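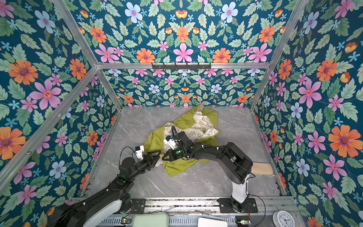

Most arguments about teaching robots to handle clothes are arguments about numbers. How many demonstrations, how many hours, how many garments in the bin. I have spent a fair part of the past year running a small collection project for a firm called Rindetti, and I have come to think the number is the least useful thing we report. What matters more is how different the examples are from one another, and whether anyone bothered to keep the awkward ones. A yellow-green garment with a printed cream lining, lying in a heap with part of it turned over, is worth a good deal to a learning system. Two grippers have to meet close together, one pinching the green shell and the other on the lining, and the system has to work out that both belong to the same thing. A flat grey tea towel asks nothing like that of it.

Our first release, which we called Flulov, had 3321 examples in it. That looked respectable in a table. When we went back through it in May, 673 of them were of the same few towels, laid down by the same hand in much the same place. The model trained on it could fold those towels very well. Give it a child's jacket and it would take hold of the nearest edge and pull.

I don't blame the people who recorded it. They had been given a daily target of 60 examples each, and a target of that sort has an obvious effect. If a towel takes half a minute and a lined jacket takes four, people will record towels. We paid for quantity and we got it. The fault was in the instructions, and I wrote the instructions.

The usual answer is to collect more until the gaps fill themselves. Large projects can afford this, up to a point. I doubt it works as well as they claim. If the habits of the people collecting stay the same, a set ten times the size has the same holes in it, only with more material around the edges. A garment that was left out because it was a nuisance will go on being left out.

There is also the matter of surroundings. People outside this work are often surprised by how much effort goes into backgrounds. A model trained against plain white panels can come to rely on them, and then lose a sleeve as soon as there is something behind it. Flowered wallpaper on every side, with big orange blooms and small blue ones on dark teal, makes it harder for the system to treat any strong colour as cloth. I would sooner see ten patterns used for a short time each than one neutral backdrop used for a year. Some of my colleagues disagree. They say that a busy background slows down early training, and they are right about that. I think it is a price worth paying, and I think it is better paid early.

The harder question is what to do with failures. At Rindetti we used to delete them. If a gripper slipped, or the person driving the arms changed their mind halfway, the recording was thrown out and the attempt was made again. The result was a set in which nothing ever went wrong. A system that has only seen clean grasps has no idea what to do after a bad one. It carries on as if it were holding the cloth, and the arms go through the rest of the fold with nothing in them.

For the second release, Trummer, we kept the slips wherever the operator recovered. We marked where the trouble began and where it ended. This took time, and the labelling was dull work, but I would not go back. We also dropped the daily target. In its place there is a list of 17 kinds of starting heap – inside out, one sleeve in, hood underneath, zip caught and so on – and each has to be covered with several garments before anyone goes on to the next.

The objection I hear most is cost. Slower collection means fewer examples for the same wages, and a smaller set is harder to sell to whoever signs off the budget. I accept that. Trummer is smaller than Flulov and it took longer to make. A manager comparing the two on size alone would say we had gone backwards. But size was only ever used because it was easy to read off a screen.

Another objection is that choosing the examples by hand puts our own guesses into the data. We decide which heaps matter, and we may be wrong. That is true, and our list is certainly missing things. Nobody on our side thought about wet clothes until a visitor from the Zuranholm laundry asked. Still, a written list can be read and argued with. The choices made by a tired person reaching for another towel are choices too, and they are not written down anywhere.

I would like to see every published set come with a plain page saying what was avoided and why: which fabrics, which fastenings, which attempts were thrown away, and how the operators were paid. It would be a more useful page than the one with the totals on it. We are writing ours for Trummer now, and the section on discarded attempts is already longer than I had hoped.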